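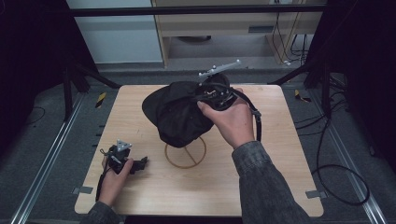 2 min read

So November has been all cloth, all the time, over at robotics club. Our project this semester is teaching an arm to handle soft stuff, and before it can learn anything somebody has to do the task by hand, over and over, with a gripper in each fist. We're on the black fabric one with the little ring stand, and I have opinions about it!

Soft things are awful. A block stays a block. Fabric gets a new shape every time you grab it, and black fabric on top of that is just one dark lump with a few dully gleaming creases (thanks, Anju, for picking it). I did 40 runs before dinner and Anju threw out 14 of them, mostly for me rushing the lift. Fair enough. She's pickier than I am and her runs are cleaner.

My thumbs are sore, and the marker bar still feels top-heavy when I tilt my right wrist. Halldóra wants to try a shorter one before we go to Brekcombe. I'd also love to swap hands for a while and see if my left is any less clumsy.

Next up is a bigger batch, and then we find out what the arm makes of it.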